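22 March 2025
Skomach bench, mat and tray notes

New foam tiles are down and I love them. The old rubber sheet was fine for quiet, but it curled at the corners and a tall can would lean if you set it anywhere near the curl. These puzzle tiles from Puvo sit flat right up to the teeth! The blue is a big help too. Green tray, gray tape, pale can, all of it stands out from across the room, which was never true on black.

One thing to watch is the seam. It wanders down through the working area with that jigsaw curve, and a can base that straddles it can tip a little. Press the joint down with the heel of your hand before you start. I did it twice today and got a nice smooth join (I checked with the Zhong straightedge, 30 cm, the one with the chipped end).

Tape: gray, laid as a cross with one long bar and one short. I tried a plain square first and kept putting things at different corners of it. With a cross you just aim for the crossing. The Melano tape peels off foam clean, even after a night. The cheap roll took some blue skin with it, so that one is going in the packing drawer.

Tray stays with its long side running front to back. I had it sideways in September and the walls were always in the way of whatever was next to it. Much better like this, and there's still room beside it for the slim can.

Cans and tray on the new mat: 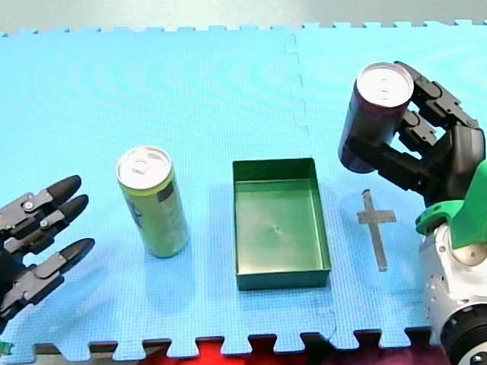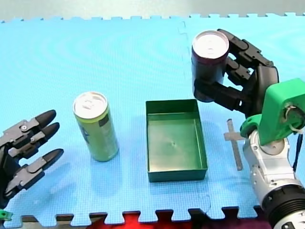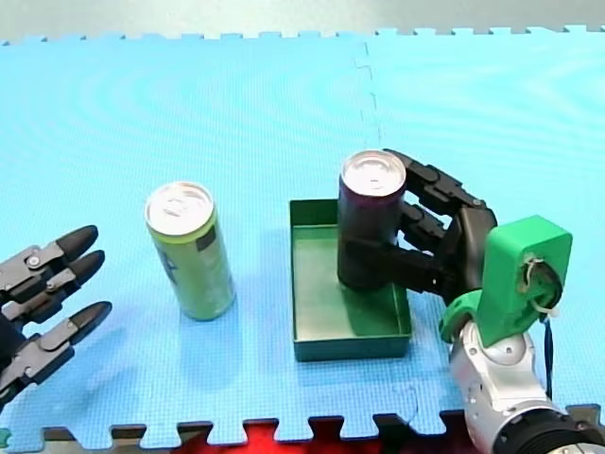
Still to do: trim the front edge. The teeth look cheerful but they catch sleeves, and Puvo sells straight border strips in packs of 6. One pack should do this bench, and I'd like a second for the tall one by the sink. Wipe the foam with plain water only, the citrus spray leaves it slippery. Also want to try a second tray, same green, 27 cm, to see if the two fit side by side without covering the seam.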